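Bottles for the Nandura walk

The walk to Fleltasmont is 4 km longer this year, so please bring your own water. Thanakorn Thongsuk is collecting clear plastic bottles for the refill table, and he still needs more than 30.

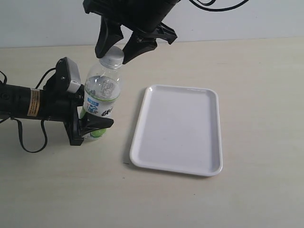
A clear bottle standing beside the white tray.

Please check that the cap closes well. Bottles can be left at the Gallardo desk until 10 in the morning.

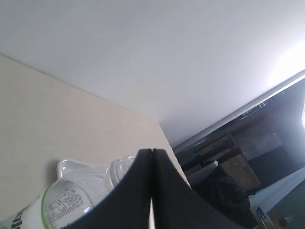

Clear plastic bottle, lying on its side.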